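Govero Guest House, Milus Street
Room and Common Area Safety Checklist
Inspection date: Apr 9, 2025
Form completed by: Property manager

Marks used on this form: OK, FIX (repair before next guest), WATCH (look again at next inspection), N/A.

Entrance and hallways

Front door closes and latches on its own: OK
Front step and handrail: FIX. Rail is solid at the top, but the bottom bracket has one screw missing. Tuncer Hardware has the right size.
Hall lights, ground floor: OK
Hall lights, upper floor: FIX. Bulb out near the linen closet. The fixture is stiff and the cover has to be turned to the left before it will drop.
Floor mats lie flat: WATCH. The mat by the back door is starting to curl at one corner. Tape is holding for now.
Exit signs lit: OK
Exit route clear: FIX, done during visit. Two folding chairs and a box of paper towels were stored under the stairs and have been moved to the shed. Please do not put them back. The space under the stairs has to stay empty.

Smoke and carbon monoxide alarms

Test button pressed on every alarm: OK except Room 6
Room 6: FIX. Alarm chirps and the test tone is weak. New battery fitted, still weak. Unit is past the date on its back plate and needs to be replaced, battery and all. Room is off the booking list until then.
Boiler closet CO alarm: OK
Alarm log up to date: WATCH. No entry for the last test. It may have been done and not written down.

Fire extinguishers

Kitchen: OK. Gauge in the green, pin and seal in place.
Upper hall: OK. Tag was turned to the wall, turned back.
Laundry: FIX. Hanging too low behind the ironing board. Move the bracket to the other side of the door.

Kitchen

Range hood filter: FIX. Greasy. Soak overnight and refit.
Outlets near the sink trip when tested: OK
Refrigerator temperature: OK
Knives stored in block or drawer: OK
First aid kit: FIX. Short on burn dressings and tape. Order with the next Fullitz delivery.

Bathrooms

Tub mats: OK
Grab bars: OK. All were pulled hard by hand, no movement.
Hot water at tap: FIX. The Room 4 sink was too hot. Mixing valve adjusted, needs a second reading before it is signed off.
Exhaust fans: WATCH. Room 2 fan is noisy but moves air.
Caulking: WATCH. Dark spots along the tub in Room 3. Clean first and see what is left before cutting it out.

Bedrooms

Window opens fully and stays up: OK except Room 5, where the sash cord is worn. FIX.
Window guards on upper floor: OK
Lamp cords and plugs: FIX. Bedside lamp in Room 2 has a cracked plug. Taken out of the room.
Space heaters: none allowed in rooms. None found.
Headboards fixed and steady: OK
Bed frame bolts: OK. Room 4 needed a quarter turn on one side.
Bedding clear of heaters and outlets: OK. Large duvets should be pulled up evenly so that neither side hangs to the floor where a guest can trip on it.
Care labels on duvets and mattress covers: WATCH. Several labels have faded and can no longer be read.

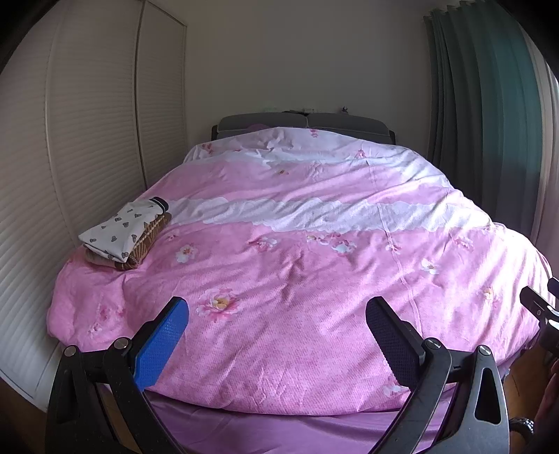 Bedrooms: pink floral duvet, gray upholstered headboard.

Laundry and utility

Dryer lint screen: OK
Dryer vent hose: FIX. Crushed behind the machine. Pull the dryer out 6 inches and replace the hose with rigid duct.
Cleaning products locked up: OK
Electrical panel labeled and clear: WATCH. Breaker 13 has no label. It seems to serve the outside lights, but that should be checked with someone standing outside.

Outside

Path lights: OK
Trash area: OK
Shed door: FIX. Hasp is bent. Padlock still closes.

Follow-up

All FIX items are due before the end of April. Room 6 stays closed until the new alarm is in and tested. Next full inspection in 90 days. Keep this form in the office binder with the alarm log.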